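Home | Forums | Clubs & Classes | Members | Search

Doltberg Boards > Clubs & Classes > Student robotics > Teardown project: is the cable step worth it?

Print this thread | E-mail this thread

Friday, December 27, 2024

mrs_harju_room
Hello everybody, and I hope you're all getting a little rest over the break. This is Tyyne Harju from the Vurketti after-school robotics club. Some of you helped me a great deal back in September when we were picking a project, so I owe you an update (and, as usual, I have a problem to go with it).

We settled on desktop computer service. The students teach the arm to do the small jobs a repair tech does inside an old tower: unplug a connector, move it out of the way, plug it back in. We call the project Rerenora, a name the students voted on and that I have stopped trying to explain to parents. The kids drive the arm by hand first, we save each run, and then the ones on the software side train on what we saved. We have 300 runs so far, and I am so proud of them I could burst.

The trouble is the small plugs. The arm does fine with big, chunky things, but with a little connector the fingers tend to close at a slant, and then the pull goes sideways. Half the club wants to keep at it and the other half wants to drop the cable step and only do drive trays in the spring. I promised I'd ask people who know more than I do.
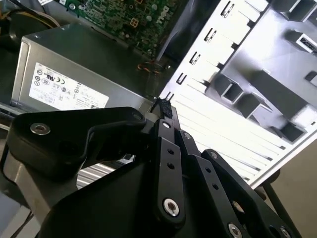
Should the students train on one computer case or on several?
Start with one case until the runs look steady, then bring in a second one with a different layout before anybody gets too attached to the first. We waited too long on that, and our first model had more or less memorized a single Dell.

Anyway, I would love to hear what you'd do. We have 6 students on the hardware side and they are all very opinionated, bless them.

---

solderdad
Hi Tyyne! Good to see this one moving along. My vote is to drop the cable step, and I say that with love. My daughter's team spent an entire season on connectors and came out of it with a very sad notebook. A plug that size gives you almost nothing to hold, you have a metal power supply on one side of you and a drive cage on the other, and if the fingers are even a hair off you're pulling on the wall of something. Drive trays are big, flat and forgiving, and the kids will have something to show their grandparents by spring. There's a lot to be said for a project that gets finished.

---

juwon_s
I'm going to disagree with solderdad, in a friendly way I hope. Ju-won Seo here, I mentor the Solanki team, and we did a year of trays. It was pleasant and everybody was bored by the second month. The plugs are where they learn something! You have to think about the approach angle, about which fingertip touches first, about what the wrist camera can still see once the fingers are down in the case. That last one is a real headache, by the way. With the gripper plates taking up so much of the view, our model kept losing the plug right when it mattered most, and we ended up adding a second camera on a stand off to the side.

For the slant, have you looked at the fingertips themselves? We glued thin rubber pads on ours and it helped more than any amount of retraining did. Also check the pivot screws. Ours worked loose over a few weeks of practice and nobody noticed until one finger had a visible wobble.

---

solderdad
I'll give you the pads, that's a good tip. But you had a year, Ju-won, and you had a budget for a second camera. Tyyne's crew meets twice a week around basketball and band. I just don't want to see a bunch of seventh graders decide robots are no fun.

---

mrs_harju_room
Oh, they don't think that, I promise. They get mad at it and then they come back early the next time. But solderdad is right that our time is short, and we don't have a second camera at the moment. We do have a little money left, up to 50 dollars before I have to go ask the office, and I would rather not ask the office.

Ju-won, what kind of rubber did you use? And did it leave any mess on the plugs?

---

juwon_s
Bicycle inner tube! Cut it small, rough up the back with sandpaper, and use contact cement. No mess on the plugs that I ever saw, but let the glue sit overnight. Ours peeled off the first time when the kids were impatient (the mentor was impatient too, if I'm being fair about it).

---

quietbench
Long-time reader, I don't post much. I fixed office computers for a living for a good while and I want to put in a word for doing things in the order a person would. Before I ever touched a connector, the machine was off, the cord was out of the wall, and I held the power button down a few seconds. I'm sure you do all this already. But I'd make it part of the written procedure the students hand in, right at the top — and I'd make it plain that no one opens the power supply box itself, ever, for any reason.

On the actual question, I'd keep the plugs but make the job smaller. Let them do the unplugging only. Putting one back in is twice the work, since it has to be lined up and turned the right way round, and a clean unplug is a perfectly respectable thing to show people.

---

solderdad
Now that I could get behind. Unplug only, trays as a backup if February comes and it's still slanting.

---

juwon_s
I would miss the plugging in, but yes, fine, that's sensible. I do think you'll want a lot more runs, though. We had 2000 by the end and I'd have happily taken more. Spread the driving around, too. Our best driver had such a particular style that the model copied all her little pauses.

---

mrs_harju_room
You are all wonderful. I'm going to bring the "unplug only" idea to the students when we're back and let them argue it out, with the pads as the first thing we try. Quietbench, we do pull the cord every time, but it isn't written down anywhere except on my whiteboard, so that's going into the notebook the first day. And I have an old inner tube in the garage, so the office can rest easy for now.

I'll post again once the glue has dried.

Recent threads in Student robotics
- Wrist camera or stand camera for a small arm?
- Solanki team spring open house
- What do you make students write in their notebooks?
- Getting donated desktops from local offices
- Fingertip pads: rubber, foam or silicone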